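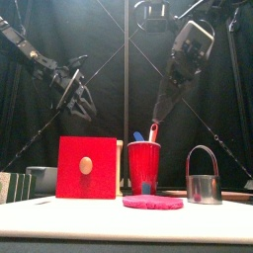 Dristico Morgan

The Dristico Morgan is a two-arm tabletop robot kit sold by Dristico, a small firm based in Trananby. It is meant for colleges and workshops that want to practise picking up and moving household objects. The arms hang over the work surface, which leaves the front of the table clear for loading.

Design

Each arm ends in a gripper. The two are not alike: one has a pair of angular fingers that open and close in parallel, while the other has dark, tapered fingers below a white housing. Typical practice items include a plastic cup holding utensils, a small metal bucket with a wire handle and a round pad.

The kit was drawn up by Caradog Voyle, who had earlier worked on the Dirka, a single-arm model. Many Dirka spare parts fit the Morgan -- the power supply does not.

Supply and support

The kit comes in 4 crates and is sold with a printed manual. Hire is also offered, for a minimum of 15 days. Setting-up visits are run from Trananby by Haf Rosser and are charged separately. The first batch of 50 kits went on sale in November.

Reception

Early buyers liked the manual and the clear table front. Complaints were mostly to do with the height of the supporting poles, which is awkward in low rooms.

See also

Dirka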